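June, early

Left Padow before seven with two liters of water and the old bus map, which still shows a road that washed out years back. The driver let me off at the Arruda turn and said the last bus back went by at six. I wrote that on my hand.

The walk up to the tell at Urura takes longer than the guidebook says. The path goes along the dry streambed first, then cuts left at a pile of white stones and climbs through thistle. I had shorts on and paid for it. Two goats followed me for a while and then gave up.

I wanted to see the cistern everyone argues about. One book says it was cut for the first town, another says it came much later and was only a place to store grain. I have read both and couldn't pick a side at home. I brought a tape measure and a flashlight. The opening is 9 feet across at the widest, and the steps inside go down along the wall. I counted 13 before the rubble starts. Plaster is still on the wall up to about my shoulder, gray and hard, two coats in places. I don't see why anybody would plaster a grain pit twice. That puts me on the side of water, for now.
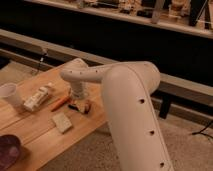 Wooden tabletop and white arm.

Ate lunch under the one tree. Bread, cheese, an orange. From there you can see the whole valley and the road to Padow, and over 200 terraces if the sign at the gate is right. I didn't check it.

In the afternoon I looked for the gate in the south wall. The plan in my book puts it next to a square tower. I found the tower, or the bottom of it, but the gap beside it is too narrow for a cart and has no sockets for door posts. It could be a drain. I paced it off and drew it in the notebook – the drawing is poor but the numbers are good. The real gate may be farther east where the slope is easier. There is a long heap of fallen stone over there that I didn't have time to go around.

Came down faster than I went up and slid the last part. Reached the turn at twenty to six. The bus was early. 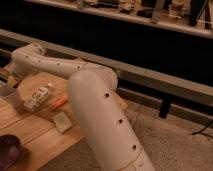
Later, at the room

Washed the shirt and picked thorns out of my socks. The Stetex boots held up fine but the left lace is nearly through. Need a new pair of laces before I go back.

Copied the measurements out clean while I could still read them. I forgot to measure the depth to the rubble. I had the tape in my pocket the whole time. Next trip I'll do that first, then the east slope, and wear long pants.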